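Leave the cable where you can see it

There is a fashion for hiding cables. Every brochure for a two-armed robot shows smooth white limbs with nothing hanging off them, and buyers have come to treat a visible cable as a sign of poor work. I look after machines of this sort for Durngate, and I think the fashion costs us more hours than any other single thing in the trade.

The gripper cable is the part that wears. Motors last, and covers only get scratched, but a cable that bends each time the wrist turns will fail sooner or later, usually close to the connector. If it runs inside the arm, the first sign is a gripper that drops out for a moment and comes back. You check the software and reseat the board. By the afternoon you are taking covers off, and on the Clastunach arms we used to run there were 11 screws before you could see the thing you came to look at.

With the cable outside, a morning check takes two minutes. Run a thumb along it from the gripper to the first clip, feel for flat spots, then move the wrist to both ends of its travel and watch the loop. It should never go tight and it should never fold back on itself. If it looks wrong, change it. I keep ten made-up cables in a drawer, all the same length, and a swap is done before the kettle has boiled.

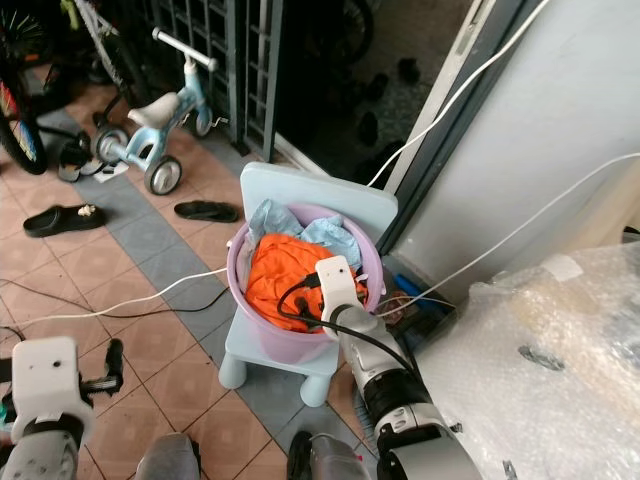

Right gripper down in the laundry basin, with its cable looping over the rim and back along the arm.

The usual objection is that a loose loop will catch. It is a fair point, and cloth is the hardest case, as a sleeve will find any gap you leave it. But a loop catches when it is the wrong length or clipped in the wrong place, and both can be put right with a tape measure. Set the length with the gripper at its lowest working point, inside whatever it has to reach into. Too many people set it on the bench with the arm held straight out, and then wonder why it pulls.

I would say the same about where the work is tried. A basin on a child's chair gives you a rim, a backrest and a low reach, and tiles with slippers on them are what a house has. A cable that looks tidy over a bare bench can behave quite differently over the edge of a basin, and I would want to know that before signing off the length.

Magnusson sell a sleeve kit that bundles everything into one fat tube. We fitted it to one arm and took it off again. It stiffened the wrist and hid the wear, which was the one thing we needed to see. The Lemano clips are cheaper, they open by hand, and after roughly 100 openings ours still hold.

None of this will win over a sales department. They will go on asking for clean arms, and the makers will go on supplying them. But anyone writing an order should ask one question of the supplier: how long does it take to change the gripper cable, with the arm in place, by the person who will be doing it? If the answer involves sending the arm back, I would buy a different arm.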